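3.2 Pasture Rotation and Flock Management

The trial was carried out on the Flirna holding, a mixed grass farm with permanent pasture on a silty loam that drains slowly in spring. Two mobile shelter designs were compared. The Sarkus shelter is a low skid-mounted unit with a fixed roof and open floor. The Gondetti shelter is taller, runs on wheels, and has a slatted floor with a side ramp. Both were stocked at the same density with birds from a single hatch, and both were moved each morning before feed was put out.

Paddocks were laid out in strips running across the slope. Each strip was grazed once and then rested for the remainder of the rotation. Electric netting was used on all four sides, and the energizer was checked at each move. Strips that had been grazed by cattle in the previous month were left out of the layout, as residual sward height on those strips was too uneven to allow a fair comparison.

Feed was a pelleted grower ration offered in trough feeders inside the shelters. Water was supplied by a gravity line from a tank on the headland. Refusals were weighed at the end of each week and subtracted from the amount offered. No correction was made for forage or insects taken by the birds on range, so the intake values reported in Section 4 refer to supplied feed only.

A total of 136 birds entered the trial. Of these, 106 were carried through to final weighing; the remainder were removed under the sampling schedule or lost to predation, and are treated separately in Section 4.3. Birds were weighed singly in a hanging cone after an overnight fast.
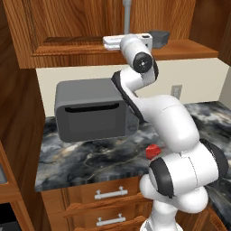 7 min read

Figure 2. Rendered view of a simulated kitchen, with a white robotic arm reaching to a wooden shelf over a marbled countertop.

Sward measurements were taken with a rising plate meter on the day before each strip was grazed and again on the day after. Readings were taken along a W-shaped path, and the mean was used as the strip value. Bare ground was scored by eye using a quadrat placed at 20 fixed points per strip. The same observer scored all strips in order to limit between-observer error. Scores taken in heavy rain were discarded and repeated the next day.

Soil cores were collected from the grazed strips and from an ungrazed control strip along the Ngui boundary -- the only part of the field with a comparable slope and no recent manure application. Cores were bulked by strip, air dried, sieved, and tested for available phosphorus and nitrate. The control strip was mown in May and the clippings were removed.

Treatment effects on live weight were tested with a linear mixed model, with shelter design as a fixed effect and strip as a random effect. Bare ground scores were analyzed on ranks, as the residuals departed clearly from normality. Shelter design could not be fully separated from position on the slope. The wheeled units were difficult to hold on the steeper upper strips and were used there less often -- a limitation that applies mainly to the bare ground results, where runoff from above may have raised the scores on the lower strips.

3.3 Labor Records

Time spent on moving shelters, filling feeders, and resetting netting was logged on a paper sheet kept in the feed store. Entries were made to the nearest five minutes. Travel time between the yard and the field was left out, as it depended on other work being done on the holding that day. Where two people moved a shelter together, their times were added. Repairs were logged under a separate heading and are not included in the daily totals.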